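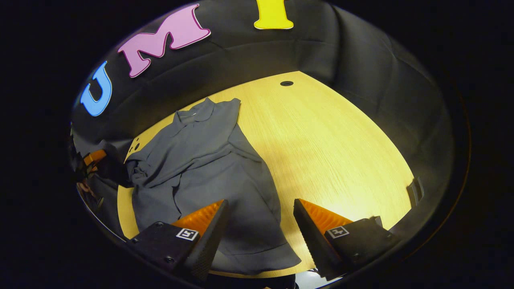
How many garments does the Bisard kit ship with?
Six shirts, all long-sleeved, plus the hand-held gripper and a spare set of finger pads.

28th April – I'm Nattawut Kamolrat, and I get to tell you that Bisard, our folding practice kit, is on sale from Mahawong as of this morning! We started on it in March last year with one gripper and my own closet, so you can imagine how good this feels.

You hold the gripper, you fold the shirt, and our Skuner software keeps the recording. Shirts are hard – they slump, they bunch, and a sleeve never lands in the same place twice – so that's what we built the first kit for.
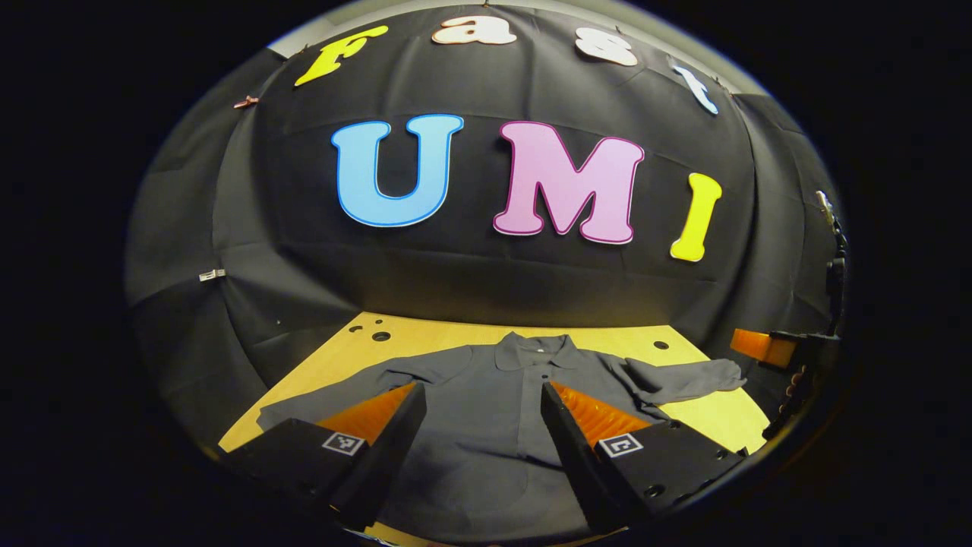

We also wrote a guide with 37 folds in it, from a plain half fold to a full button-front (my favorite, and the one I still mess up). The team at Ulov tried the early version and asked for bigger print, so the guide now runs to 163 pages. Sorry, backpacks!

Orders placed through Mahawong this month ship within 40 days. For review kits or a chat, write to me at the Mahawong press desk and I'll get back to you myself.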